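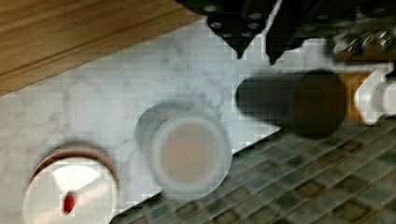
Kitchen Counter Reset, Hillmont Shared House — Progress Report, January

Work in this period covered the main counter at Hillmont, the towel storage and the item list. The surface schedule was finished first. It records three finishes that residents wipe down differently: the honey-brown wood, the white marble pattern with gray veining, and the small square tiles in muted green and gray-green. Miyuki Ebihara has written a cleaning line for each.

The layout follows the plan approved at the last review. Dry goods and utensils stay in a row at the back, under the tile. The cutting board sits in the middle with clear counter on its sides, and the tray with the black handle goes to the right. Jagadeesh Iyengar tested two other layouts on paper and dropped both — each put the utensil crock too far from the board. 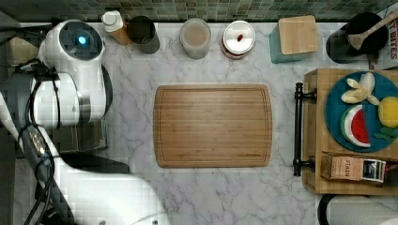

Spending to date is $1,473 against an approved $2,041. The largest item was the shelf unit from Saletti, delivered in January and not yet mounted. The remainder is held for labels, hooks and the second towel shelf. We do not expect to ask for more.

Towels are now folded lengthwise in layers so that they fit the narrow shelf. Edges do not always line up after folding. Getsemaní Zamudio considers this acceptable for daily use, and we have left the folding instruction at one page.
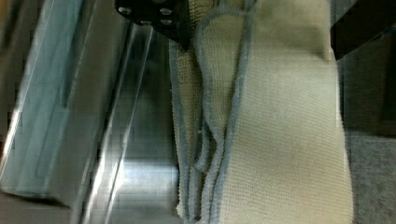
Figure 1. Cream towel with gray-blue edging, folded.

Open items: the label set is still in draft. Orestis Karamanlidis asked for larger type on the canister labels, and the print order will wait for his approval. The position of the toaster is also under review. It is at the left end of the counter, next to the larger stainless-steel appliance, and residents have asked for more space between the two. 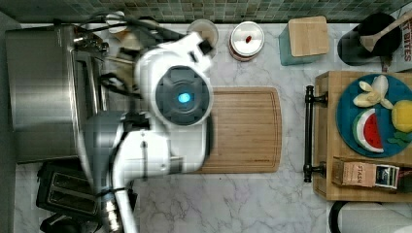
Figure 2. Main counter with cutting board, back row and tray.

Next period: mount the shelf unit, print the labels, settle the toaster position. Venkatesh Fernandes will send the updated item list with the next claim.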